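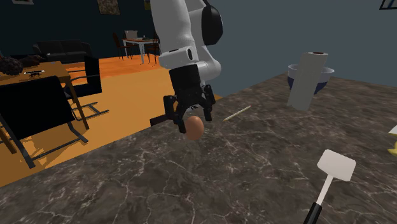
Blog > Collecting > Auctions and Dealers

What does an estimate estimate?

I went to the December sale at Lavavov with a printed catalog, a pencil and no intention of buying anything, and I stuck to two of those three. The lot that got me was 117, a small landscape in oil on panel, river in the front, hills in the back, a church that looks as if it was put in on a Friday afternoon. The catalog gave it to Wenceslao Zepeda, a regional painter whose name means something to maybe a few hundred people, me included. Estimate 200 to 400. I paid more than that. I'll get to how much more.

I have been reading sale catalogs for a long time and I still don't know what the estimate is supposed to be. The front pages say it is an opinion of what the lot is likely to bring. Fine. But if it's an opinion, it's the opinion of someone who gets paid by the seller and also by the buyer, who would like a full room, and who knows that a low number fills chairs. At Lavavov I marked the hammer price beside every picture in the first session. Out of 38 paintings, 5 sold inside their estimates. The rest went well over or didn't sell. If a weather forecaster did that, you'd stop taking an umbrella.

I put this to Jaqueline Trujillo, who runs the picture department there and was perfectly nice about it. She said estimates are set months ahead, that the room is unpredictable, and that a conservative figure protects the seller. I've heard this before. It may be true. But the same "conservative" figure went into the newsletter the next week, under a headline saying the sale had beaten expectations. Whose expectations? They wrote them.

Then there's the wording. My landscape was cataloged as "Wenceslao Zepeda." Two lots later came an "Attributed to Wenceslao Zepeda," and after that a "Circle of." If you don't know the code, the first means they believe he painted it, the second means they think he probably did, and the third means somebody, somewhere near him, at some point, owned a brush. Now look at the terms and conditions in the back. All of these are statements of opinion. The full name comes with a limited right to return if you can prove a deliberate forgery, in writing, with experts they approve of, at your own expense. The others come with nothing. I asked at the desk whether anyone had used the return clause. The young man said he'd have to ask, and he is apparently still asking.

The provenance line on mine read "Private collection, Fuvdale; by descent to the present owner." I wrote to ask which collection. They couldn't say, for reasons of privacy. So I know that it belonged to somebody and then to a relative of that somebody, and I knew that much about it before I opened the catalog. There is an old label on the back with a dealer's name, Tapia, and a stock number, 3521. The catalog mentions the label. It doesn't say whether anyone looked the number up.

I tried. The Tapia stock books are kept at the library in Tranine, and you can see them if you write first and don't bring a pen. I had an afternoon with them. The entry for 3521 reads "landscape, river, W.Z." and gives a size. The size matches mine on one side and is off by more than an inch on the other. Could be a slip. Could be they measured the frame one way and the panel the other, which I've seen done. Could be the label came off a different picture, and labels do travel. I wrote all of this down for Efren Abella, who has been working on a list of Zepeda's paintings for as long as I've known him, and he wrote back one line: "Interesting, but I would want to see the edges." I sent him pictures of the edges. He would now like to see them in person.

I'm not saying the painting is wrong. I like it more than I did in the room, church and all. What bothers me is that one afternoon and a bus ticket got me further than the cataloging did, and I'm no expert. If the house charges a buyer's premium on top of the hammer price (they do, and it went up again), I would like to know what part of that pays for somebody to open a stock book.

As for the price. The bidding started at 150 and there were four or five of us in it, then two. The other one was on the phone, or so we were told. I've got no reason to think there wasn't a real person on the line. I've also got no way of knowing there was, and I notice that the phone gave up exactly one step after I'd decided it was my last bid. With the premium and the sales tax I was at a little over three times the top estimate. My wife asked if it was a good buy, and I said it had beaten expectations.

Some things I now do, for whatever they're worth to you. I ask for the condition report before the viewing and then read it in front of the picture, because "minor retouching" covers a lot of sky. I ask to see the back, and if a handler sighs, I ask again. I work out my limit with the premium already in it and write it on my hand. And I look up how the house described the same artist five years ago, since descriptions have a way of getting warmer when prices do.

The spring catalog came yesterday. There are two more Zepedas in it, both "private collection," both with the same estimate I fell for. I've marked the page. I'm going to the viewing only.

Comments

Nicanor Figueroa: I used to catalog for a smaller house and you're being a bit hard on them. We had a day and a half to write up a whole session. Nobody was hiding the stock books from you, there just wasn't time to go and look. I agree about the newsletter though.

Teodoro Zavala: Was the label glued or tacked? Tapia's were glued in the early years. If it's tacked I'd worry.

Reply from the author: Glued, one corner lifting. I didn't know that about the tacks, thank you. Nicanor, fair enough, but then the catalog could say "stock number not checked." It's four words.

marsh_lane: "I'm going to the viewing only." Sure you are.

Contact | Copyright, all text by the author | Back to top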